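Zokula Tabletop Pushing Kit

The Zokula kit from Skorus gives a lab a ready work area for pushing and sorting trials with a small arm. It ships with a work board, a set of shape blocks, printed markers and a single rod tool. The arm is sold separately. 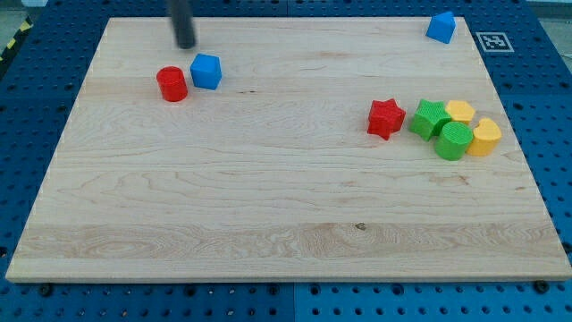
The rod replaces a two-finger gripper and has no moving parts. It fits any flange with a 50 mm bolt circle - adapters for other sizes are listed under Accessories. Blocks come in red, blue, green and yellow, in shapes such as star, heart, cylinder and cube, so a command can name a piece by color, by shape or by both. Markers lie flat on the table outside the board.

Block height: 36 mm
Rod length: 82 mm
Warranty: 2 years

Orders placed through the Pimville office ship without the markers. Print files are on the Downloads tab.

Page revised 11/27/19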